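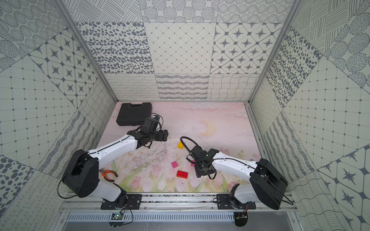 A **toy building block** is a small, solid or hollow shape made for children to stack, line up, knock down and carry from room to room. Blocks are among the plainest of playthings, and for that very reason they tend to stay in a household long after fancier toys have been given away. The word is used for loose shapes that simply rest on one another as well as for the kind that press together, though collectors and parents alike will happily argue over where one kind ends and the other begins.

## Colors and sizes

Most sets are sold in a handful of bright colors, with red, yellow, blue and green the old favorites. Softer shades such as pink came into many lines later on and have kept a loyal following ever since. A set will often mix large and small pieces, so that a big red block might serve as the base of a tower and a little yellow one as its top. Children rarely follow this plan, of course, and a good deal of the pleasure lies in watching a wide block wobble on a narrow one!

The Flanagan nursery set, remembered fondly by many families, came in a box of 12 with a folded card of suggested buildings. Its larger cousin, the Comeck schoolroom chest, held 1000 pieces and needed two grown-ups to lift it.

## Play surfaces

Blocks can be used on any level surface, but a printed mat has long been a popular choice, as it marks out a place for play and softens the clatter when a tower comes down. Pictures of the sky are common on such mats, along with flowers, roads and farmyards. Pale designs with clouds, a moon or pink tulips are cheerful to look at and make dark or strongly colored blocks easy to find, although they show scuffs and specks sooner than a busier pattern would. A wipe with a damp cloth takes care of most marks, and the rest are generally put up with.

In her short guide *Blocks at Home*, the playroom writer Bláthnaid Carroll recommends leaving a good margin of bare mat on every side of a building, "for the falling," as she puts it.

## Storage and care

Families keep their blocks in drawstring bags, biscuit tins, drawers and baskets. A plastic carrying case with a handle also does nicely for a smaller collection, especially one that travels to a grandparent's house and back. Blocks should be dry before the lid is closed.

Hand tools and blocks have a way of ending up on the same table, particularly where toys are mended. Pliers and the like are best put back in the toolbox before small children sit down to play.

## Collecting

Older blocks are traded at toy fairs, the best known of these being the August fair at Flamham. Kaj Hafstein showed 3000 pieces there over 8 tables, sorted by color, with the pinks given a table to themselves. Sets still in their first box are the most sought after, but single blocks with worn corners find buyers too, often people looking for the one piece missing from a childhood set.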